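Rapport d'étape no 2 : Fonds de mémoire orale des marchés couverts
Destinataire : Fondation Ranasinghe, à l'attention de Hina Paracha
Rédaction : Cirilo Contreras, association Clalivia
Le 2022-02-02

Chère Madame,

Vous nous aviez demandé un rapport bref. Le précédent faisait trente pages et vous aviez eu l'élégance de n'en commenter que la couverture. Celui-ci sera plus court, et il contient davantage de mauvaises nouvelles, ce qui se lit mieux.

Où en est la collecte

La convention prévoyait des entretiens avec d'anciens marchands, placiers et porteurs des halles de la vallée. À ce jour, 114 entretiens sont enregistrés. Leur qualité est inégale. Les poissonniers parlent volontiers, longtemps, et tous en même temps. Les fromagers demandent à relire. Les bouchers veulent savoir ce que les autres bouchers ont dit, et nous avons dû rappeler plus d'une fois que les enregistrements sont déposés sous clause de réserve.

13 témoins ont retiré leur accord après écoute. Onze d'entre eux l'ont rendu ensuite, parfois au prix d'une coupe de quelques secondes, généralement à propos d'un beau-frère. Les deux derniers maintiennent leur refus et leurs bandes ont été effacées, comme le prévoit le formulaire. L'une était la meilleure du fonds. Je n'en dirai pas plus, c'est le principe.

La durée moyenne d'un entretien dépasse largement les quarante-cinq minutes inscrites au budget. Le guide d'entretien comporte une question intitulée « Souvenirs divers », placée en fin de séance par quelqu'un d'optimiste (moi). Elle occupe à elle seule la moitié des enregistrements. Elle a été déplacée, puis raccourcie, puis rebaptisée « Un dernier mot », sans effet mesurable.

Transcription

Le retard que nous annoncions en novembre s'est confirmé. Le prestataire retenu, Tradbridge, avait assuré que son logiciel reconnaissait les parlers régionaux. Il reconnaît surtout le français des bulletins d'information. Un ancien porteur qui racontait le déchargement des cageots à quatre heures du matin s'est vu attribuer un exposé confus sur les cachots. La relecture humaine a donc repris la main sur tout ce qui concerne le vocabulaire de métier, et un lexique de référence est en cours d'établissement. Il contient déjà neuf mots pour dire « caisse », dont deux que je ne peux pas écrire dans un rapport à une fondation.

Les transcriptions relues représentent environ 2,000 pages au format d'archive (la virgule est celle du tableur, que je renonce à combattre). Le reste devrait suivre avant l'été, si les relecteurs tiennent et si je cesse de promettre des dates.

Dépôt et conservation

Les archives intercommunales ont accepté le principe du dépôt. Elles ont aussi accepté les fichiers, ce qui a pris plus longtemps. Notre plan de nommage a été refusé une première fois pour excès d'accents, une seconde fois pour absence d'accents. La troisième version est en service. Chaque entretien dispose désormais d'une fiche, d'un résumé et d'un chronométrage des thèmes abordés. Les photographies de famille prêtées par les témoins ont été numérisées et rendues, à l'exception d'un album dont deux cousines se disputent la propriété et que nous gardons au coffre en attendant la paix.

Budget

La ligne « déplacements » est dépassée, la ligne « restauration des témoins » aussi. Un tripier à la retraite ne se laisse pas interroger devant un gobelet d'eau. La ligne « communication » est presque intacte, ce qui explique sans doute que vous n'ayez rien lu sur nous dans la presse. Nous sollicitons votre accord pour un virement de la seconde vers les deux premières. Le tableau détaillé vous parvient par courrier séparé, avec les justificatifs, y compris celui du restaurant dont l'addition est rédigée au dos d'un set de table.

Locaux

Depuis l'automne, nous travaillons dans les bureaux partagés de Jaltbridge, au-dessus de l'ancienne criée. Le loyer est raisonnable et la lumière excellente. L'acoustique l'est moins : un plateau ouvert convient mal à la relecture de bandes où l'on crie le prix du merlan. Les relecteurs portent un casque et les séances d'écoute collective se tiennent tôt le matin. Le plateau compte une grande table blanche. 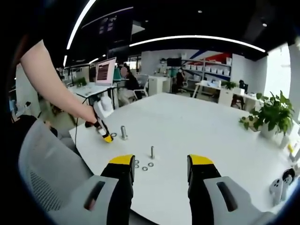
Prochaines étapes

Achever la relecture des entretiens de la halle haute, en commençant par les plus anciens témoins, qui nous le rappellent au téléphone.

Publier le lexique. Une version expurgée est prévue pour les scolaires. Elle sera mince.

Préparer la journée d'écoute publique sous la halle basse. La mairie propose le parvis, les témoins exigent l'intérieur, les commerçants actuels aimeraient qu'on leur demande leur avis. Une réunion est fixée, avec un ordre du jour que je m'efforcerai de faire respecter.

Trancher la question du titre. « Voix des halles » est déjà pris par une chorale, qui nous a écrit.

Je reste à votre disposition pour toute précision et vous serais reconnaissant de me répondre sur le virement avant la clôture des comptes.

Cirilo Contreras
Clalivia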